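The Case for the Plain White Bowl

By Maarten Peeters

Give me a plain white bowl and I am happy for the whole meal. I know how that sounds. I own 7 plates in colors I was once very sure about, and I still love a red one under a pile of green beans, but the white bowl is what I reach for first, morning and night!

Part of it is the light. A smooth white inside bounces everything back at you, so tomato soup looks redder and even oatmeal has a bit of a glow. Alistair Dalgleish, who ran the kitchen at Visel for six years, taught me to tip a bowl toward the window before buying it. Any ripple in the glaze shows up right away. 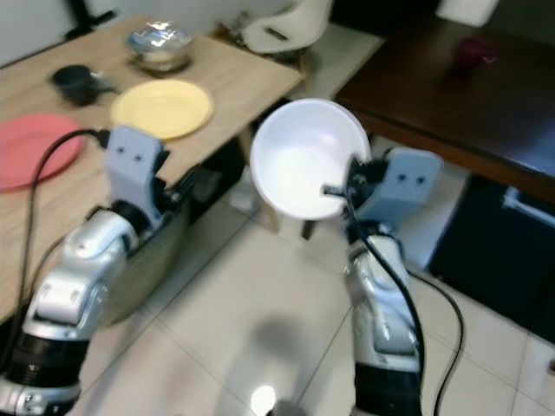 Then there is the rim. I like it slightly raised, enough to give your fingers a grip when you carry soup from the stove, and enough to stop a runaway pea. Too wide and the bowl won't fit in my cupboard (I've tried, with some force).

For the table underneath, go pale if you can. Light wood is wonderful with white, and one strong color nearby wakes the whole thing up. Last November I set out three bowls, a loaf of rye and a single red plate for the clementines, and my guests started taking pictures before they sat down.

Stack them on an open shelf, use them for eggs, noodles, keys, whatever you like. Mine are out every day.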